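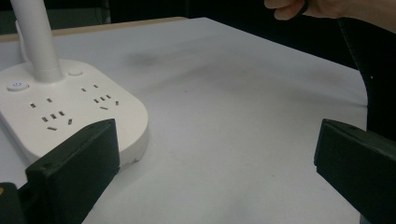 Skinder Desk Lamp List

README, last changed 3/8/23
Kept by Edeltraud Wunderlich. Corrections read by Anneliese Gerlach.

What this is

A list of desk lamps that have power outlets built into the base. There are 100 entries, one per lamp model, in a single table, plus a folder of notes. I started it after trying to buy one of these lamps for a small desk and finding that the sellers' pages disagreed with each other, and in several cases with themselves.

I should say up front that I am not sold on the idea. A lamp wants to be in one spot and a power strip usually wants to be in another. Put them in one housing and you have a lamp you can't move without dragging every charger on the desk along with it. Some people like that. The list is meant to be useful to them too, and I have tried to keep my grumbling out of the table and in this file.

Files

lamps.csv: the table
notes/: one text file per lamp, where there was anything worth writing down
sources.txt: where each entry came from
changes.txt: what got fixed and who spotted it

Columns in lamps.csv

id: a number, never reused
maker: as printed on the lamp or the box. Blank if neither one says.
model: same rule
outlets: how many three-pin plugs can go in
two_pin: how many two-pin plugs can go in
at_once: how many plugs fit together, using ordinary plugs with no bulky adapters
usb: number of USB ports, zero allowed
switches: what is on the base and what each one controls
base_shape: round, oval, square, other
cord: length in inches, measured from the base to the plug
rating: whatever is printed on the label, copied exactly
checked: hand, photo or seller

Please read at_once before you read outlets. A panel with two-pin slots over a three-pin group looks like it takes two plugs. On many of these lamps the plug bodies get in each other's way and you get one. The seller will count both. I don't blame them for wanting to, but it makes the outlet number on a box close to worthless for planning a desk.

How entries were checked

60 of the lamps were checked by hand, meaning one of us had the lamp on a table and pushed plugs into it. The rest come from photos sent in by owners, or from the seller's own page. The checked column tells you which. I would not buy a lamp on the strength of a seller row, and I typed those rows in myself.

Anneliese thinks the seller rows should come out. My view is that a doubtful row marked doubtful does less harm than a gap people fill by guessing. We have not settled it. If you agree with her, filter on checked and they are gone.

Known problems

The switches column is a mess. Many bases have a power button in one place and another small button somewhere else, and you can't tell by looking which one runs the light and which one cuts the outlets. On the Govix lamps the two are easy to mix up in the dark. Where we didn't press it, the entry says "unknown". There are a lot of unknowns and I would like to keep it that way until someone presses the buttons.

The rating column copies the label. It does not mean the label is right. We have no equipment for testing that and would be suspicious of anybody who claimed to have done it at a kitchen table. Don't use this list to decide whether it's safe to run a heater from your lamp. Don't run a heater from your lamp.

Espinoza and Akau lamps share a lot of base shapes. Three pairs may well be the same lamp sold under two names. I have left them as separate entries. Matching plastic on the outside tells you very little about the wiring inside, and "same factory" is a thing people say on forums with great confidence and no proof.

Cord lengths were measured with a cloth tape, which stretches. Call it good enough to know whether the cord will reach the wall behind a bookcase.

There is nothing about brightness or color. Every maker says its light is easy on the eyes. I have no way of checking and no patience left for the phrase.

Plug types

The slots vary by country, and some panels take more than one kind of plug. We record what will go in and stay put. "Goes in but wobbles" is marked with a w after the number, so 2w means two plugs fit and at least one of them is loose. Spreadsheets treat 2w as text. Sorry about that. Anneliese's script in the notes folder splits it into two columns if it bothers you.

Wear

Older lamps get a wear line in their notes file. White bases show everything: scuffs on the front rim, small dark marks down where the plastic meets the table. None of it seems to matter much. Looseness in the slots does, and so does a button that has to be pressed twice. If you send a wear report, tell us how long you've had the lamp, if you know. "Ages" has been received and is hard to sort.

Sending something in

Use the blank form in the notes folder. We want the label copied word for word, including spelling mistakes, and the at_once number tried with real plugs. Unplug the lamp from the wall first, please. Don't open the base.

Free samples from makers are turned down. One maker offered in June to supply "verified data" for its whole range. It's in sources.txt, marked seller.

Use

Copy it, change it, print it. If you publish a ranking made from it, leave the checked column in.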